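Lidavent Tabletop Sorting Set: README

Contents
1. What is in the set
2. Objects
3. Table and surroundings
4. Files
5. Known problems
6. Use

1. What is in the set

Lidavent is a collection of pictures of small household and desk items on a table, with notes on which item belongs in which container. It was put together at Canbridge for a study of everyday tidying. There are 2,752 pictures in 192 folders. One folder covers one arrangement of the table.

2. Objects

The pool holds some 30 items. Any one arrangement uses only a few of them. The containers that come up most are a light green bowl with a wavy rim, a black mesh pen holder and a yellow bin with an open front. Loose items include a pink ball and a clear water bottle with a white cap. The bowl is listed as "bowl_green" and the bin as "bin_yellow". A bottle is labeled "bottle" whether it is upright or on its side. 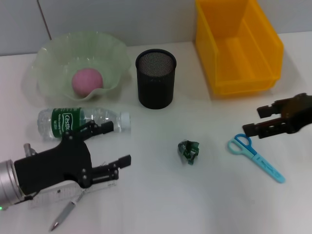

Does an item have to be inside a container to count as sorted?
An item counts as sorted when it rests inside its assigned container. If it is touching the outside or leaning on the rim, mark it "unsorted".

Assignments are kept per folder, so the ball may go with the bowl in one folder and with the bin in the next. Read the notes file before comparing folders.

3. Table and surroundings

Some pictures have no items in them, only plain surfaces, edges and seams. They are labeled "background" and kept in the same folders as the rest. Please do not drop them when making a split. Colors of plain surfaces vary between warm off-white and cool gray, so do not use surface color to decide which arrangement a picture belongs to.

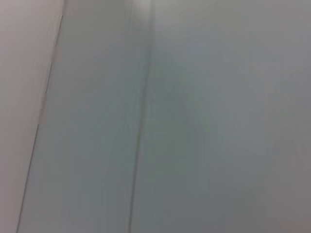

Trịnh wrote after version 2 that the background label ought to be divided into wall and table, as sorting them by hand had taken most of an afternoon. The request is still open.

4. Files

notes.txt: assignments for the folder
labels.csv: one row per picture
changes.txt: corrections made after release

5. Known problems

"pen_holder" and "pen_cup" are the same object. The second name survives in a few older rows.

6. Use

Free for teaching and research. Please cite as Lidavent, version 2. Send corrections to the Ditedura list with the folder name and row number.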